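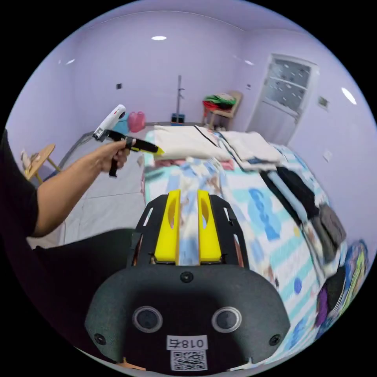 Every folding guru says do the laundry on the bed, because then you have to finish before you can sleep. I have my doubts. I've slept next to a pile since May.

Tried it again Friday anyway. Folded stuff goes in a row along the head of the bed, dark things in their own stack.

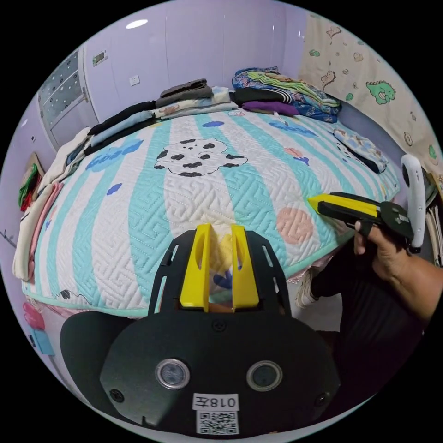

The row, plus one cloud cow.

The Mavedness folding course wants 70 bucks to teach you this row. Seventy! For a row!

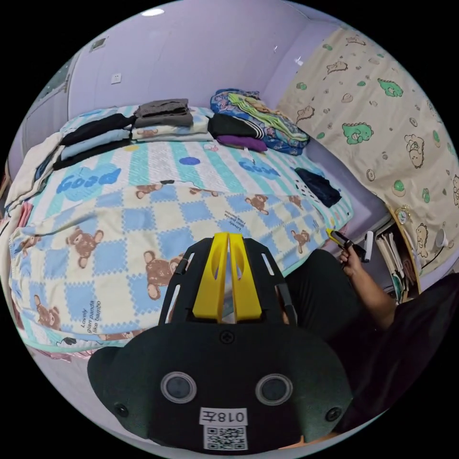
And where does the row go afterward? The course skips that part. My drawers were full before I started. Kalliopi Janevski swears by rolling. Not convinced by that one either.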